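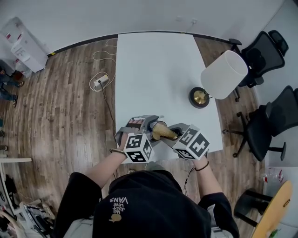

Table lamp on the assembly table and gold-coloured tapered base held over it, Prenbridge.

Tedau assembles and refurbishes table lamps for offices and rental suites. The Prenbridge workroom opened in May with two benches, and has handled 702 lamps to date — mostly fabric-shade models.

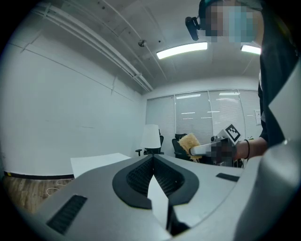 Cleaning comes before wiring checks. Metal parts are wiped dry and shades are brushed. For scrubbing we keep to a yellow sponge or pad with a rough face, held flat to the work. Each lamp is then tested for five minutes.

Last updated: 25 December 2023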